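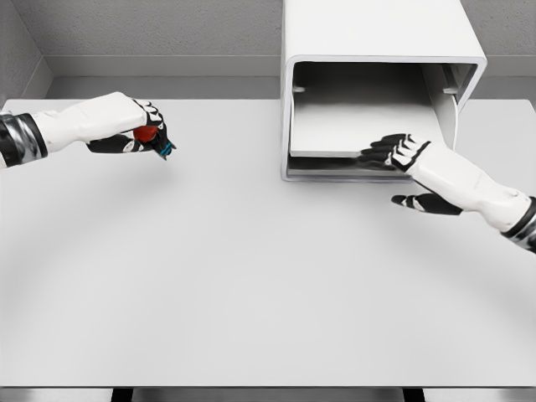

On the question of hand exercises after a wrist cast comes off, my therapist started me on squeezing putty and moved me to a ball in May. Small is better than large. One like the red ball up there, small enough for the fingers to curl around, is what you want. I do 6 minutes, morning and night.

Chia-jung Liao wrote:
> My cast is off and my grip is weak.
> Is a ball or putty better? Also, how
> high should the table be?

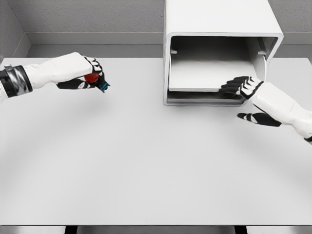 As for the table, mine is level with my elbow when I sit. Rest the whole forearm on it and let the hand do the work. If it hurts the next day, cut back and ask your therapist.

Theresia Leitner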